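4.2 Sorting by colour

Trained on 400 teleop demos, 127 of them with the bin order shuffled. Both arms share one policy; the Revex baseline runs one per arm. Held-out items only. Most failures (39 in total) were late releases, the gripper hanging on to the item too long over the bin, and we did not retune for this. Shuffling the bins hurt the baseline far more than ours, wich favours the shared encoder. Lighting not controlled, trials ran through March in the same room. Fig. 2 has the left gripper closed on a bottle at the yellow bin, with two jars standing in the red one and the right gripper open.

Figure 2. Sorting task, three bins, view from head camera. 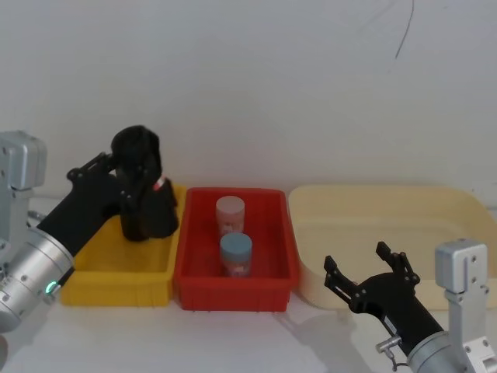 4.3 Ablations

Removing the shared encoder first, then the wrist views. Same seeds as in 4.2.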